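Small red drum

The small red drum is a hand-sized member of the Chinese drum family, much loved in schools and parades. It's loud for its size, and wonderfully cheerful!

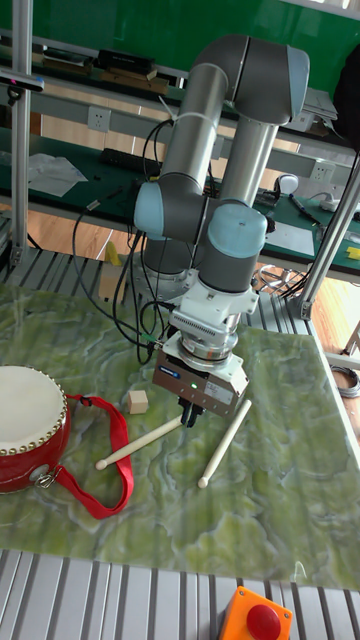 Drumsticks for these drums come in pairs and are kept light, so that even young players can manage a quick roll. Pale wood is a common choice, with the tip rounded to be kind to the skin, as on the two sticks lying beside the red strap.

Construction

The skin is stretched over a wooden body and fixed with studs.

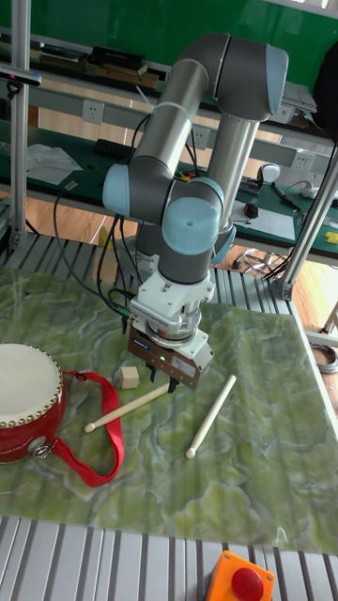

Red drum with studded rim, strap and two sticks.

A strap leaves both hands free for playing on the move.

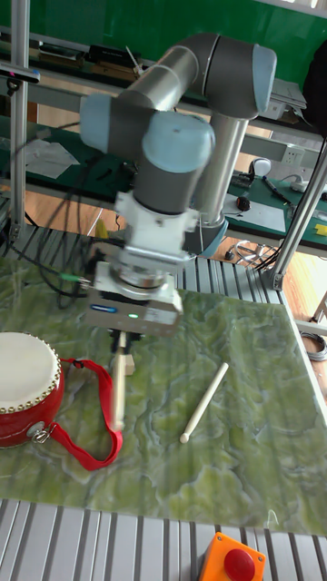 Trinidad Salazar

Playing

Beats near the middle of the skin sound deep and full, while those by the rim are brighter and drier. Good players slide between the two, and it's a joy to hear. The Kilari school teaches 11 basic patterns,

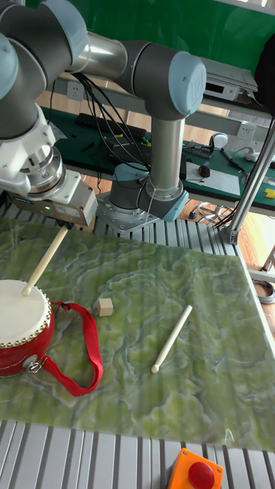

three of them for beginners, and holds an open drumming evening each December.

See also: Hand drum; Drumstick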